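The Lesach budget standoff: your questions, with the answers we could check

Is the government of Lesach really closed?
Parts of it are. The statehouse says 624 workers are at home without pay. The union says the number is higher but hasn't shown us a list, so we're using 624 for now.

What is the fight over?
On paper, the Ollora bypass. The governor's office wants $299 million for it. The assembly offered $275 million in February and hasn't moved. We doubt a gap that size is the whole story – both sides were raising money off it within hours.

Didn't the governor say the Beltrán plan would end this?
He did, twice. The plan pays for offices to reopen for 80 days and leaves the bypass for later. It has no vote scheduled, and the assembly leaders who praised it haven't signed on as sponsors.

Are the polls right that voters blame the assembly?
One poll says so. It was paid for by Zuvosora, a group that supports the governor, and it hasn't released its questions. We'd wait for another one.
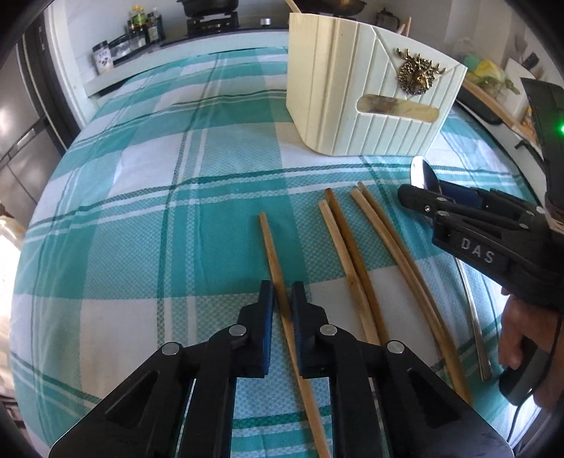
Will workers get back pay?
Both sides have promised it, but neither has put it in a bill. Past shutdowns in Lesach ended with full back pay, and that took a separate vote each time. Until there is one, treat the promise as a promise.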